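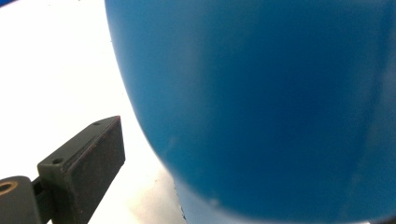 Blue, on a white surface.

Howlader House, Vindville: kitchen and hall safety check, May round
Carried out by Sumaiya Cassim, with Nuwan Roy holding the ladder
Started 10.15, finished in time for lunch club

Thank you all for letting us get under your feet again. I've kept to the same order as last time so you can lay the two side by side, and I've put my comments under each item where I had any, which I'm afraid is most of them.

1. Front door and ramp
OK. The door closes by itself and the handrail is firm all the way down. The ramp has a bit of green coming back at the bottom end where the gutter drips. Could somebody take a stiff brush to it before the next wet spell? I did a corner with my shoe and it came up nicely.

2. Fire exits
Hall exit OK. Kitchen exit NEEDS ATTENTION. The push bar works but you have to lean on it, and I don't think Efthymia would manage it with her wrist as it is. Balcombe fitted it, so I've rung them and left a message. Please keep the folding chairs away from this door, even the two that "only live there for a minute".

3. Extinguishers and fire blanket
OK. All in date, pins in, gauges in the green. The blanket by the cooker has been hung so the tapes are tucked up behind. I've pulled them down again so they can be grabbed.

4. Smoke and heat alarms
OK after new battery in the corridor. That was the chirping, Panagiotis, and I'm sorry you had three weeks of it through choir practice!

5. Cooker and gas
Shut-off tap turns freely. Flames good on every ring except back left, which is lazy and a little yellow. Please don't use it until it's been looked at. I've put tape across the knob. The service sticker is number 1259, if the engineer asks.

6. Fridge and freezer
Fridge 4 degrees, OK. Freezer OK but badly iced at the top, and the door seal is starting to go at the hinge side. The Enska people can supply a new one and I've asked for a price.

7. Hot water
Kitchen tap hot within a minute. The hand basin in the accessible toilet was hotter than I liked, so Nuwan has turned the mixer down and we'll test it again next round. A notice is up in the meantime.

8. Electrical
Test labels present on the urn, the kettle and the toaster. None on the slow cooker that appeared over the winter. It's a lovely one and I'm sure it's fine, but it must go in the cupboard until it's been tested.

9. Floors and trip hazards
Mostly very good. The edge of the matting outside the store cupboard has lifted again. Crescencio stuck it down in the autumn and it held beautifully until the piano was moved.

10. First aid box
Short of medium dressings and the eye wash is out of date. I'll bring both. The accident book is up to page 15, all entries signed.

Still outstanding from last time: the light over the bins, and the loose tile by the mop sink. Job 491 in the repairs book covers both.

Anything you're unsure of, do catch me at lunch club, I'm nearly always by the hatch.

S.C.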